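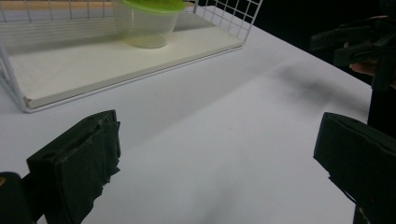

What limits the width of object a parallel-jaw gripper can pick up? The jaw stroke, less the clearance needed on each side during approach.

Courses > Handling Systems > Handout 7
Filed under: End effectors

For the Handari kit, set the clearance at 9 mm per side. Tapered containers should be gripped below the rim — a lid may turn or lift under load. Wire racking restricts the approach angle, so plan the exit path before closing the jaws. Inspect the jaw covering before each run and note any fraying in the log.

Comments

Sándor Balogh: Is the 9 mm measured with the covering on?

deGroot_lab: With it on. See Handout 6.

mk: Log template link is dead.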